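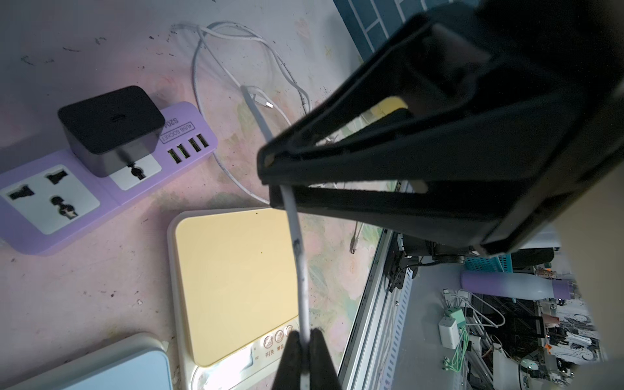 How often should a hired village hall have its electrics looked over?
Once a year by eye, by whoever holds the keys, plus a full fixed wiring test at the interval printed on the last certificate. Ours is overdue, see item 4.

ULLCOMBE HALL - ELECTRICAL AND FIRE WALK-ROUND
Date: October 15, 2020
Checked by: Mebrat Wolde
Copy to: Bláthnaid Egan (bookings)
Meter on arrival: 2,628

Key: OK / ACTION / N/A. Comments after each. Did this between two bookings so excuse the shorthand.

ENTRANCE AND LOBBY

1. Front doors open fully, nothing stacked behind - ACTION
Left leaf sticks at the bottom. Swollen again, same as last winter. Needs planing, not another kick.

2. Exit sign lit - OK
Bit dim. Tube on order from Culstead, they said next week.

3. Lobby heater, guard fitted and secure - OK
One screw is a different size to the others but it holds.

4. Fixed wiring certificate on display and in date - ACTION
On display, yes. In date, no. Ran out in May. Ó Riain quoted for the retest before it lapsed and is still waiting on an answer from us. Bláthnaid please chase. 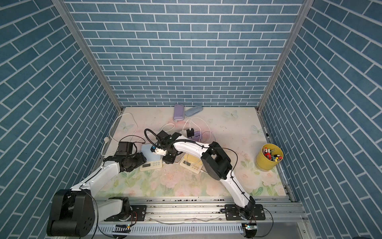 5. Fuse board cupboard clear and locked - ACTION
Locked, but full of bunting. Bunting out please. Labels on the board are readable apart from the bottom row, which looks like it says "urn / stage / ??".

6. Test button on the trip switch - OK
Dropped out first press. Reset fine. Clock on the cooker needs setting again, sorry.

MAIN HALL

7. Sockets: no cracks, scorching or loose plates - ACTION
Double socket under the stage is loose, you can rock it with a finger. Taped over and switched off at the board. Do not use till it's fixed. All others OK.

8. Extension leads - ACTION
Limit is 100 watts on the old reel if it's left wound up, I've written that on the drum in marker. Better to bin it. No lead plugged into another lead, I know it's tempting for the quiz night.

9. Leads kept off walkways - OK
Rubber cover strip is behind the piano.

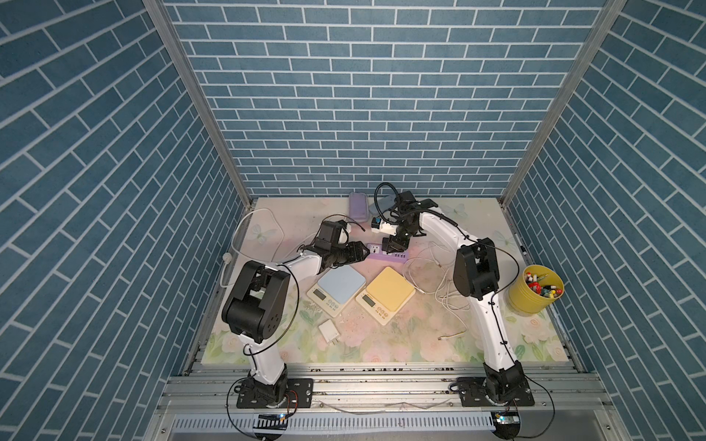 10. Stage lights, safety chains on - ACTION
3 chains missing. Lights with no chain are not to go up, full stop. Asked Musville for a price on new ones, no reply yet.

11. Emergency lights, short test - OK
All came on. Long test still to do, need the hall empty for an evening.

KITCHEN

12. Urn: lead, plug, base - ACTION
Outer sleeve has pulled out of the plug so you can see the coloured wires. Cut the plug off so it can't be used. There's a kettle.

13. Fridge and cooker, plugs and seals - OK
Fridge seal wants a wipe.

14. Fire blanket and extinguisher - OK
Pin in, needle in the green. The hook for the blanket has migrated behind the tea towels, moved it back. 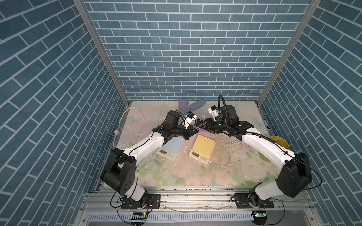

15. Cooker hood filter - ACTION
Greasy. Comes out with two clips, goes in a hot soak with washing up liquid. Dry it properly before it goes back. Fan to stay off meanwhile.

16. Labels on portable items in date - ACTION
12 items done, stickers on. Hoover and the small CD player were locked in the playgroup cupbord and I haven't got that key.

OUTSIDE

17. Path light and sensor - OK
Comes on late, but it does come on.

18. Outside socket cover - OK
Spring is weak. Watch it.

19. Meeting point sign visible - ACTION
Ivy. Took secateurs to some of it, rest needs a ladder and somebody to hold it.

Items 4, 7 and 12 first please, in that order. Keys back through Bláthnaid's door. Spare copy of this is in the red folder with the old certifcates.

M. Wolde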